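How to Budget for a Small Robot Arm Without Blowing Your Spring Money

Posted 3/26/20

I run a silk flower workshop, and back in February I finally quit dreaming about an arm and started pricing one. The first number I wrote down was way too low! So this is the way I'd do it if I were starting over, with a mug of coffee and one long spreadsheet.

Step 1. Write down the job before you look at any arms

Mine was one line: pick up a single stem, hold it upright, put it where it goes. I left out everything else I'd love it to do someday (trimming, wrapping, the works). Every extra job you add pushes you into a pricier arm.

Step 2. Price the fingers as their own item

I got quotes from Poteletti and Kevotitz, and neither one had fingers in the base price. Ask! Then ask what a spare set costs. I put down $90 for fingers and another $37 for pads, and I was glad I did.

If you work with flowers, check the grip on the skinniest stem you carry, and check where the leaves end up. You want the fingers to close on the stem just below the leaf – a big silk leaf can flop right over a finger, and you need room for that.
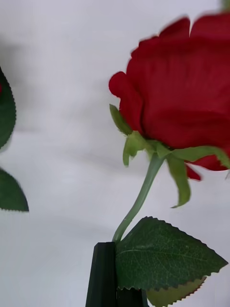
Step 3. Add the boring stuff

Mounting plate, cables, a power strip, a plain white work surface. Mine came to $200, and I had budgeted zero. Amrani sells the plate and cables as a bundle for $62, so get that price before you buy the pieces one at a time like I did.

Step 4. Budget for things to practice on

You'll want stems set aside that you don't plan to sell. I keep a bin of red roses for this and count them as a cost of the arm, same as the cables.

Step 5. Compare the whole pile

Put each seller in its own column, with every line from the steps above filled in. Anon looked cheapest to me until I added shipping and the second set of fingers, and then it slid to third place. Leave a blank row at the bottom too – I've filled mine in twice already.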